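Skalell Hex Tray Review: A Small Fence for Your Small Things

I have reached the age where I have opinions about trays. I'm not proud of it, but the Skalell Hex Tray has been in my house since May and I have used it every day, so you may as well have the opinions too.

The short version, for those of you reading in a parking lot: it's a gray, many-sided tray with a low rail around the outside. You put things on it and they stay on it. It costs more than a tray should and less than the therapy I would otherwise need about the sugar situation in our kitchen. I bought mine with my own money, from Zavo, during one of those sales where everything is always 30 percent off a price no human has ever paid.

What I wanted it for

We have a baking corner. I say corner, but it's one end of a counter where the small jars live: baking soda, cream of tartar, cornstarch, confectioners' sugar, and a jar of something white that came with us from the last apartment and that I'm saving for an emergency. Every one of these jars leaves a ring. Every one of them migrates. By the end of a Thanksgiving-level cooking session they're spread across the counter like guests who don't know each other, and one of them is always behind the toaster.

I'd tried a lazy Susan, which turned a mess into a spinning mess. I'd tried a basket, which collected crumbs and then, in some kind of partnership with humidity, glue. I'd also tried a Fletano bamboo riser, and I'll get to that, because the Fletano and I are not finished with each other.

Out of the box

The tray came in a box inside a box, with enough paper around it to wrap a ham. There's a leaflet. The leaflet has a diagram showing a tray being placed on a table, with an arrow pointing down, in case you were considering the wall. It also suggests 4 uses for the tray, one of which is "display." I have never displayed anything in my life, but it's nice to be asked.

There was a faint smell for the first couple of days, somewhere between new shower curtain and rental car. It went away. If you are sensitive to that kind of thing, let it sit in a garage and think about what it's done.

The surface

The finish is matte, and I'd call the color "filing cabinet." Don't let that put you off. A shiny tray shows every fingerprint, and a white tray shows every everything. A gray tray under a jar of white powder does show the powder, and I've come around to thinking that's good, as it's the only reason I ever wipe it. On our old white tray I could go a month without noticing there was cornstarch on it, and then I'd set down a damp glass and invent gravy.

It wipes down with a wet cloth in two passes. Sugar comes off right away. Cornstarch smears first and then comes off, which is true of cornstarch on any surface known to science. I tried drying it with a paper towel and got lint. I blame the paper towel.

The flat part really is flat. I say so because the Fletano riser had a hump in the middle you could feel with your palm, and tall jars stood on it with a slight lean, as if trying to hear a conversation in the next room.

The rail

This is the part you're paying for. It's a low rail that runs around the edge, and low is correct. High-sided trays are boxes that lie about themselves. You can't get a jar out without lifting it straight up like a crane operator, and you can't see what's in the short ones. With the Skalell I can grab a jar from the side, clip the rail on the way out, swear mildly, and carry on.

It does stop things. I've shoved the whole tray along the counter with my elbow, with a full load on it, and everything slid to one side and stayed there. It won't stop something tall from tipping if you hit it high up. It's a tray. It has limits, as do we all.

My complaint is the corners. There are a lot of them, that being the idea with this shape, and each one collects powder. A cloth won't get in there. I use an old toothbrush, which I now own for this purpose, so add that to the price.

The latches

Set into the panels on the front there are white latch handles, little angled levers, each sitting in its own dark slot. They are the only thing on the tray that isn't gray, so guests go straight for them. Everybody who comes into our kitchen flips one. I've stopped asking them not to.

I'd love to tell you they changed how I cook. I flipped them a great deal the first evening and have barely touched them since. They feel solid enough, with no wobble. The slots catch powder, see toothbrush. If Skalell ever sells a version without them for less money, buy that one.

The jar problem

A tray can only be as tidy as what you put on it, and I have to be fair here. Much of what I'd been blaming on trays was the jars.

I keep my powders in small clear glass jars with metal lids. They looked wonderful in the shop. They look less wonderful now. The lids have gone dull, with a darker ring around the bottom edge, and I'm choosing to call it patina. Worse is what powder does inside glass. It climbs. You fill a jar partway, put it down nicely, and it still ends up with specks and smears all the way to the lid, so the top goes cloudy and the jar looks as if it's been breathing.
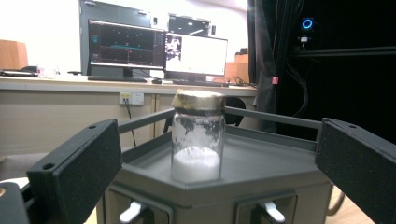 Capacity and fit

I don't think of this as a big tray, so plan it out before you order. Mine handles the baking jars with a bit of room left over for the measuring spoons, provided the measuring spoons behave. A full bag of flour on it looks like a man in a kiddie pool. Take a jar you own, the widest one, and work out how many you honestly use in a week. The answer will be lower than you'd like and will save you from buying two trays, as I did. (The second is on my desk. It holds tape.)

The shape wastes some space against a wall. A rectangle pushes up flush to the backsplash and a hexagon leaves gaps beside it, in which you'll find whatever rolled there. If your counter is deep, this doesn't matter. If your counter is the width of a paperback, get a rectangle and be sensible.

Compared with the others

The Fletano riser is cheaper, taller and warmer to look at. It also hums when you set something heavy on it, a thin bamboo note, and it soaked up a vanilla spill in its first week and has smelled like a candle store ever since. It's in the closet now, holding up shoes, and I must say it's very good at shoes.

The Mahawong Counter Caddy is the one everybody recommends. It's well made and it has a handle, so you can carry the whole collection to the table, if you're the kind of household that takes its cornstarch to the table. The handle is also directly in the way of anything tall. I borrowed one for a while and kept hitting my knuckles on it. Zavo had 216 reviews of the Caddy when I looked and I read far too many of them. A surprising number also mentioned knuckles.

The Skalell had 131, mostly about shipping.

After a few months

Wear is minor. There's a scuff on the top where I dragged a heavy mortar across it, visible in morning light and at no other time. The rail hasn't loosened. The color hasn't faded, though I'm not sure where gray would go.

It has never been in the dishwasher. The leaflet says hand wash, and for once I believed a leaflet.

What I liked

Jars stay put when the tray gets bumped.
Low rail, easy to reach over.
Matte surface doesn't show fingerprints.
Quick to wipe, apart from the corners.

What I didn't

Corners and latch slots fill with powder.
Latches attract guests.
Leaves gaps against a wall.
Priced like it went to college.

Should you buy it?

If your small jars wander, yes, and wait for the sale, which will be along any minute. If your jars already stay where you put them, I don't know what to tell you. Come over and talk to mine.

I'm knocking off a point for the corners and half a point for the toothbrush. As for the jar of white stuff from the last apartment, I finally opened it and it's baking soda. We now have two of those.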